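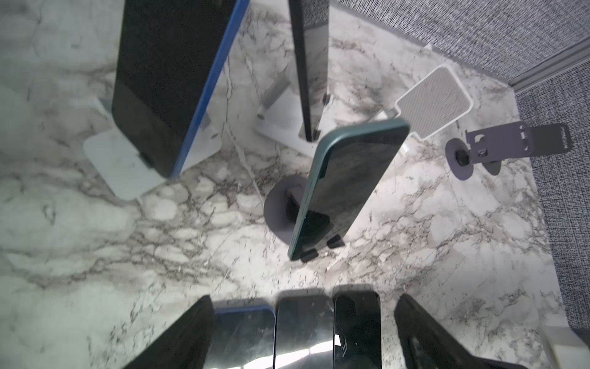

Bon, on reprend là où on s'était arrêtés avant la pause : l'élasticité-prix. Je vous remets mes notes à peu près au propre, avec les exemples du tableau (désolée pour ceux du fond, je sais que j'écris petit !).

L'idée de départ, c'est qu'un prix qui bouge fait bouger les quantités, et qu'on veut savoir de combien. On divise la variation en pourcentage de la quantité par la variation en pourcentage du prix. Les deux en pourcentage, j'insiste, parce que j'ai encore corrigé des copies en octobre où on me divisait des euros par des unités...

Prenons Vultanel, notre fabricant de toujours. Il baisse son prix et ses ventes passent de 2 000 à 2 635 unités. Ça fait 31,75 % de plus. Si la baisse de prix était de 10 %, l'élasticité vaut -3,175 : demande très élastique, la recette grimpe. Si la baisse était de 40 %, on tombe à -0,79 et là, catastrophe, la recette recule malgré les ventes en hausse. Refaites le calcul chez vous, vraiment, il tombe souvent à l'examen.
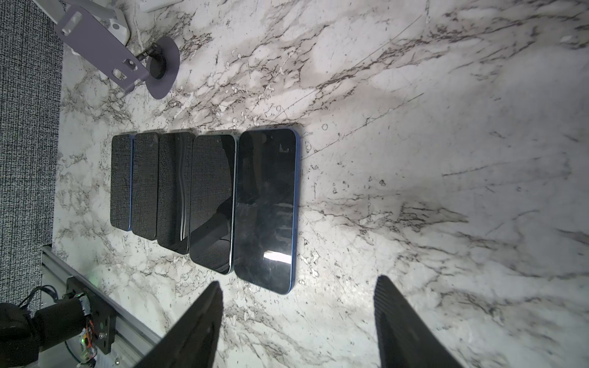

Page 2

Passons à l'élasticité croisée, que j'aime bien. On regarde cette fois la demande de Vultanel quand c'est Gastwood, le concurrent, qui change son prix. Signe positif : substituts. Signe négatif : compléments, comme l'imprimante et ses cartouches. Gareth Bramwell m'a demandé en TD ce qui se passe autour de zéro : les biens sont indépendants, tout simplement. 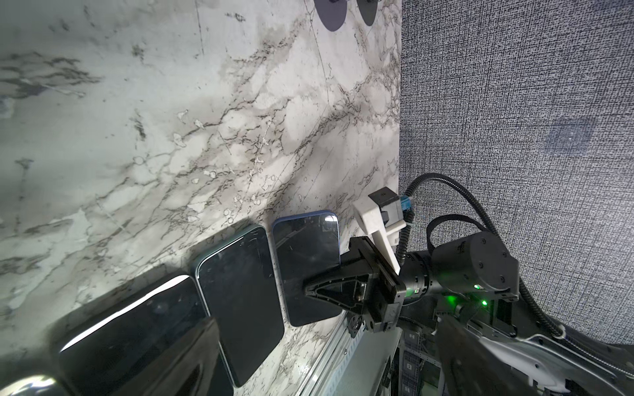
Pourquoi l'élasticité-prix est-elle presque toujours négative ?
Parce que le prix et la quantité demandée varient en général en sens inverse : quand l'un monte, l'autre baisse.

Pour la prochaine fois, lisez le cas Takevska jusqu'au tableau des recettes et apportez une calculatrice (pas le téléphone !).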